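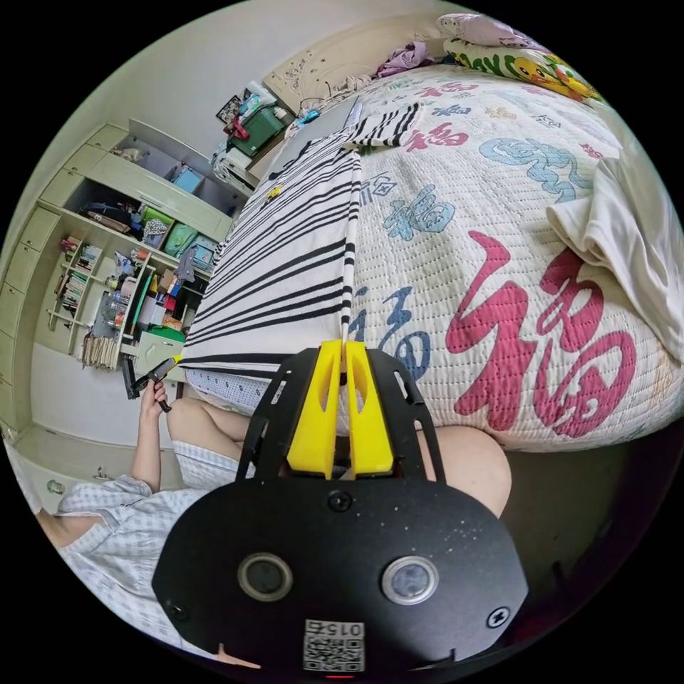 *Yellow fingers grip a striped strip over the bed. A second gripper is raised at left.*

The robotics club at Jondthorpe started its folding project in February with one rule: practice where people fold things. For most members that meant a bedroom. Sheets and pillowcases get spread on a bed, a member takes a hand-held gripper in each hand, and the recording starts.

The club has nine members and calls the project Stakitel. By mid-April it had 687 usable recordings, most of them under a minute long. Some 36 more were thrown out after the first review, mainly for poor lighting.

Striped cloth is popular with the group. Members say the lines make it easier to judge whether a corner has been brought over square. Plain white is harder, and fitted sheets have been put off until next term.

Holding the grippers takes some getting used to. New members tend to squeeze too early and catch only the top layer. The club now asks them to do seven slow folds before recording anything.

The recordings will be used to train a two-armed robot in the Nassar workshop, where the club meets after class. Its first test is a pillowcase, folded in half twice.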